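The Cables of Kallau

The office in Buvalport was closing, and Nusrat Gondal had the last job – the cables. Everything else had a number and a list. The cables had only a long white table, and the people who passed by and put more of them on it.

She liked the work more than she wanted to say. In seven years at Kallau she had written roughly 2,000 letters, and she could not remember one of them. But a cable you could hold. You made a loop, then another loop of the same size, and if you pulled too hard it turned against you like a small animal.

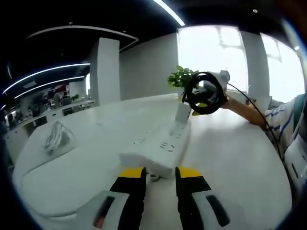 "Leave the power strip for the end," said Usmani from the next desk. "We still need the kettle."

"The kettle is packed."

"Who packed the kettle?"

She did not answer, for it was she who had done it, on Sunday, when the building was quiet and she had wanted to take one thing without asking. It was in her kitchen now, beside the bread.

Usmani came and sat on the corner of the table. He picked up a black cable, looked at both ends and put it down again. In the new office, he told her, the desks would have the sockets inside. There would be nothing to coil.

"And the plant?" she asked.

"The plant is not on the list."

She finished her loops and tied them. Then she wrote on a label, in her best letters, PLANT – GONDAL, and went to look for a box that was tall enough.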